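Porkwood, the town you drive past

Most people see Porkwood at 70 miles an hour, on the way to the lake at Oltard. It has 700 residents, two motels and a museum of barbed wire that takes longer than you'd think. Stay a night anyway. Châu, the noodle place by the depot, has six tables and a line out the door by noon – bring a book.

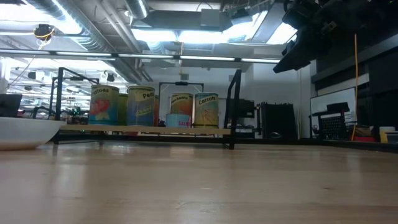

Page last changed: Apr 15, 2020

The Orkico trail starts behind the grain elevator and climbs roughly 1,000 feet, most of it in the last mile. In December the upper gate is locked, and the sign saying so is at the top.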